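Sirkden Two-Arm Folding Kit: Gallery

Home > Reviews > Bench Kits > Sirkden > Gallery

The written review of the Sirkden kit ran long, and several of you wrote in to say you scrolled straight past it looking for the pictures. Fair enough. They have their own page now, with a line or two each, except where I got carried away.

For those who skipped the review: Sirkden sells a pair of arms, two grippers, the boards and the cabling, plus software called Sima that is supposed to teach the whole lot to handle cloth. You supply the table, the laundry and the patience. I put it together with Kurniawati Sinaga, who reads manuals, which made one of us.

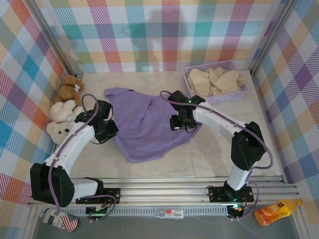 Page last changed: Tuesday, January 9, 2018

Both arms over the purple cloth, which is the one we came to know best. The grippers work from the two sides, and a flat rectangle is a lot to ask when the cloth starts out shaped like a puddle with one corner folded over. The pale stuff in the lavender basket is next in line. The plush toys along the left wall are watching, or at least the cream bear is.

A few things people asked about this setup. The bases sit on aluminum rails along the front edge, and you can slide them before you tighten them down. Do this early. We did it late, and then did the calibration a second time, and Kurniawati was very polite about it.

The purple sleeves on the cables are a nice touch and they do keep things tidy, up to a point. They also want more slack at the elbow than the instruction sheet allows. If you follow the sheet to the letter the arm will stop short on a long reach and Sima will tell you "motion incomplete," in the tone of a parking ticket. Give it another hand's width and it cheers up.

Boards go under the bases. I would have liked a cover for them in the box. Sirkden says one is coming in February and didn't say what it will cost, so I have a guess.

Now the soft goods. Sima comes with three settings for fabric, named Thin, Normal and Chow. Chow is for anything thick or fluffy, and I choose to believe it is named after the dog. Towels go through on Normal without much drama. Anything with a hem that isn't straight is a longer conversation. 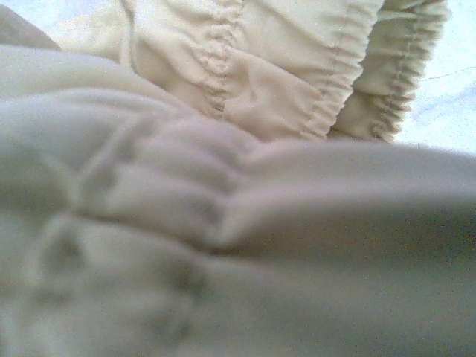 Elastic is where the kit earns its money or loses it, depending on your mood. Gathered seams pull the cloth into a shape it would like to keep, and Sima's idea of "flat" comes from somebody who has only ever met pillowcases. You can loosen the flatness setting until it stops complaining. You then get a fold that is finished in the legal sense.

Valentin Poulain at Bristetum, the shop that lent us the kit, suggested turning down the grip force and letting the second arm do the smoothing. It helped. It also made every fold slower, so bring a sandwich.

We kept a log, as the loan agreement required. Over the whole loan we ran 1,023 attempts and Sima called 700 of them good. Kurniawati went back through the first 100 with her own standards, which are those of someone who has worked in a hotel, and she was not as generous. Her list is in the written review, under "Disagreements."

Would I buy one? For a classroom or a lab that wants two arms talking to each other by the weekend, yes, and I'd put the slack in the cables on day one. For getting the laundry done, I own two hands already and they came calibrated.

The kit has gone back to Bristetum. Questions about stock and spare gripper tips should go to them, since I have neither. Questions about the Chow setting can come to me, but I've told you everything I know.

Back to the written review | More bench kits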